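About Us

Welcome, and thank you for stopping by. If you have found your way to this page you are probably wondering who we are, whether we are any good, and whether we are the sort of people you would want to spend a wet evening with while trying to sew a pile of paper into something that opens and shuts. We hope so! The kettle is nearly always on, and we do like company.

Wukthorpe Bindery School is a small, independent school of bookbinding and paper craft in the village of Wukthorpe, a short bus ride from Bakham. We teach complete beginners, people who did a bit at college years ago and have missed it ever since, and a fair number of working binders who come to us to brush up on one particular thing (usually gold finishing, which humbles everybody).

How we began

The school started in the back half of the old Jeker seed warehouse, which had been standing quiet for years and still smelled faintly of clover when we moved in. We had two nipping presses, a board cutter that needed three people to lift it, and a very optimistic idea of how much heat a paraffin stove could give out. Our first class had 6 students, and 4 of them came back for the next term, which we took as a great compliment considering the stove.

Word went round slowly, the way it does in a place like ours. A parish asked whether we could mend its hymn books. A family came in with a recipe book that had been through four kitchens and at least one flood. Bit by bit the mending work and the teaching grew up together, and they have never really been separated since. We think it does students good to see a tired old book on the next bench and hear what is being planned for it.

These days we have the whole ground floor and the loft as well. The name Jeker is still painted on the brickwork facing the lane, so if you are looking for us, look for that first and for our own rather modest sign second.

What we teach

Our courses run all year, with a break in July when the loft gets too warm for anybody to think straight — or for paste to behave itself. At the moment you can choose from:

Pamphlets and simple stitching. A gentle one-day start, using folded sheets, a needle and linen thread. You will go home with several little books and, very likely, a list of people to give them to.

Paper and the desk. A friendly short course on choosing, folding and fastening paper for everyday use, from notebooks to family newsletters.
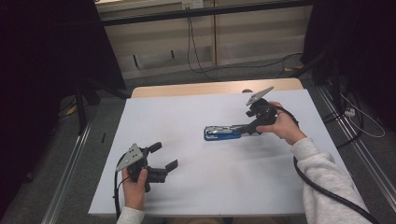

Case binding. The classic hardback, made over six evenings. We go slowly over rounding and backing, as it is the part most people worry about, and there is always time to do it again.

Boxes and folders. Lovely for anyone with letters, maps or photographs to keep. Accurate measuring helps a great deal, and we will show you our favourite ways of avoiding measuring altogether.

Book repair. Open to anyone who has finished case binding with us or can show something similar. Please bring a book you are fond of but could bear to see in pieces for a few weeks.

The Chan library

Upstairs, along the north wall, is the Chan library, a collection of 106 books on binding, papermaking, marbling and printing that was left to the school with the kind instruction that it should be used and not merely admired. So we use it. Students may take any volume down to the benches, and most of the pattern books have pencil notes in the margins from earlier hands, some of them quite cross. We have added to the shelves a little ourselves, mostly with sample bindings made here, and we are always glad of more.

Good to know before you book

Classes are kept small so that everyone gets a proper turn at the presses. All tools are provided, and so are thread, board, paste and cloth, though you are very welcome to bring a special paper of your own if you have been saving one. An apron is sensible. Lunch on full days is soup and bread, eaten together at the long table in the loft — do tell us beforehand if there is anything you can't have.
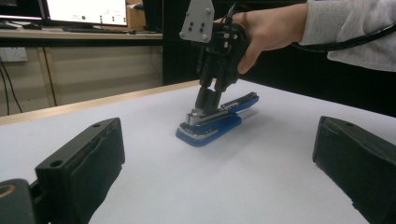 Do I need any experience to join a course?
None at all for pamphlets, paper and the desk, boxes and folders, or case binding. Book repair is the only course that asks for something beforehand, and if you are unsure whether your work is far enough along, bring a piece in and we will have a look together over a cup of tea.

Can you mend a book for me if I don't want to learn?
We take in repairs throughout the year. Simple jobs begin at £80, and we always look the book over and talk through the choices with you before any work starts. Please don't tape it in the meantime, however tempting it may be.

Come and see us

Our next open day is on 10th March, when the presses will be going, the library will be open, and there will be cake from the bakery in Bakham. There is no need to let us know you are coming. Children are welcome too, and there is a low bench where they can fold and stitch a little book of their own to take home. Parking is in the yard behind the warehouse, through the green gate, and the Bakham bus stops at the end of the lane.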